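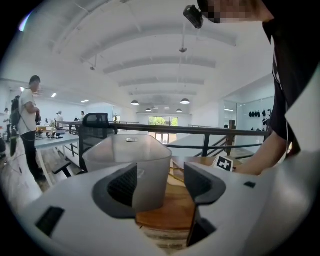 Frosted bin with the handle slot.

9 August 2018

Card batch for the Storkomcombe fair, second try at the fern background.

Stamped the large fern in all four corners of the Madari cream stock, then the small fern in between, tilted a different way each time. Green pigment ink. The June batch was done with dye ink and it bled into the fibers, so no more dye on this paper.

Heat set for 11 seconds per card, tool held a hand's width off. 13 seconds on the first card made it curl. Flattened it under the Nørgaard atlas and it is fine for a tag.

Embossing: clear powder on the sentiment only. Got specks on 2 cards where I forgot the anti-static bag. Brushed off what I could before heating. One still shows a speck by the "T".

Joelle Khalaf wants the sentiment moved down so the ribbon clears it. Tried it on scrap. Looks better, but the small fern has to go on after the ribbon line is marked in pencil or they overlap.

Urkent block is losing its cling at one end. Washed it with dish soap, left to dry overnight.

Total wanted is 36. Tala Obeidat is cutting the rest of the bases, scored on the long side this time. Envelopes not ordered yet. Check whether the ribbon knot makes them too thick for the plain ones.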